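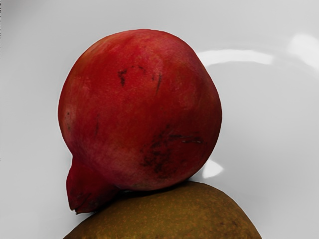 Obst wegräumen. Klingt nach nichts. Einkauf auf den Tisch, Granatapfel in die Schale, Birnen daneben, fertig, 19 Sekunden vielleicht, mit Kind am Bein. Und genau daran hängt es immer noch.

Ich lese seit Jahren, der Haushaltsroboter komme demnächst. Wäsche, Spülmaschine, Küche. Im November war ich bei der Vorführung von Zerkico, große Halle, schlechter Kaffee. Der Arm heißt Rena und soll eine Obstschale leeren. 86 Versuche hatten sie laut Programmzettel am Vortag gemacht, 70 davon gelungen. Applaus. Ich hab nicht geklatscht. Wer in meiner Küche bei 86 Griffen 16 mal daneben langt, der darf bei mir nicht an die guten Gläser.

Simin Najafi, die dort die Greifversuche betreut, nahm mir das nicht übel. Runde Sachen seien gemein, meinte sie. Liegt eins auf dem anderen, rollt beim Zugreifen gern beides. Drückt man zu fest: Matsch. Zu locker: Boden. Und dann glänzende Schüsseln, in denen die Kamera Lichtflecken sieht, wo gar nichts ist. In der Simulation üben sie das tausendfach, da kostet ein zerquetschter Granatapfel ja nichts. Verstehe ich. Nur wohnt in der Simulation keiner, der die Schale schief hinstellt und noch eine Zwiebel reinlegt.

Und das ist nur das Greifen. Die Frage, ob die Druckstelle noch geht oder ob das weg muss — die stellt sich der Maschiene bisher kaum. Meine Mutter entscheidet das mit dem Daumen. Einmal drücken, weiter.

Trotzdem, ich bin kein Gegner. In der Packhalle, immer gleiche Kiste, immer gleiches Licht: von mir aus sofort. Das ist stumpfe Arbeit und geht auf den Rücken. Aber zuhause? 550 Euro im Monat soll das Mietmodell kosten. Dafür kommt zu mir jemand, der auch das Bad macht und fragt, wie es geht.

Meine Meinung also: noch nicht. Fragt mich in ein paar Jahren nochmal, bis dahin räume ich das Obst selber ein.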